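Roll-up rack over the sink or a rack on the counter?
Small Kitchens board > Dishes and Sinks

bukeo_bakes wrote:
OK I need to gush for a minute. I finally gave up my big counter rack and switched to one of those steel rod racks that sits right over the sink, and I love it so much! I have 41 inches of usable counter in this apartment and the old rack ate nearly half. Now I can roll out pie dough AND have dishes drying. Anybody else gone this way? Any regrets?

Faller24 wrote:
Switched two years ago, same reaction. My only tip is to get one with a stiff edge. My first was all silicone ends and it sagged the minute I put a Dutch oven on it. 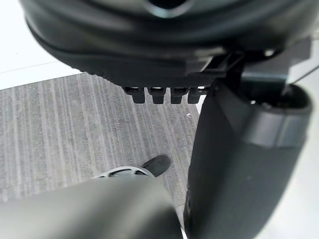 Dark housing, four little black tabs along the bottom

zornen_st wrote:
I'll be the grump. I tried one for a month and went back. With a single bowl sink you lose the sink! Every time I wanted to drain pasta I had to move 32 pieces of wet silverware first. A counter rack with a tray just stays put.

bukeo_bakes wrote:
Fair, but that's a single bowl problem, right? With two bowls you cover one and wash in the other. I'd never do it with one.

Faller24 wrote:
Yep, two bowls is the whole trick. Cups go on their sides or upside down, plates lean if you have something to lean them on.

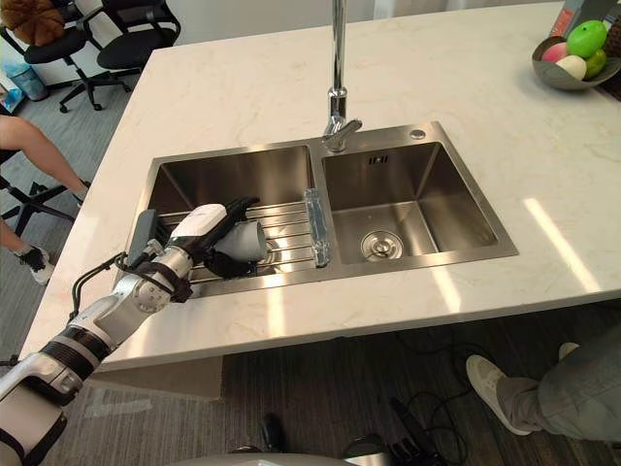 Re: cleaning the rods

ghaffari_kitchen wrote:
Jumping in with the boring part. Hard water people, wipe the rods down once a week with white vinegar and rinse. I skipped it all of November and it took me a whole evening to get the spots off. Totally fixable though, mine looks great again!

zornen_st wrote:
See, my plastic one goes in the dishwasher. Just saying.

Faller24 wrote:
So does mine! Top shelf, rolled up. Measure your sink before you order, front to back, and go at least an inch over if it rests on the rim. If it drops inside the bowl you need the exact size, and
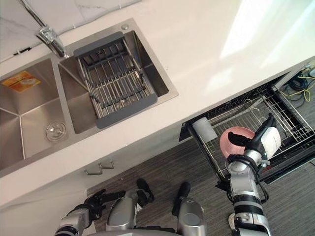 then it's worth calling the sink maker, who may sell one cut to fit. Those cost more but they don't slide.

bukeo_bakes wrote:
Mine slides a bit, so I may try that. Thank you! Going to measure tonight.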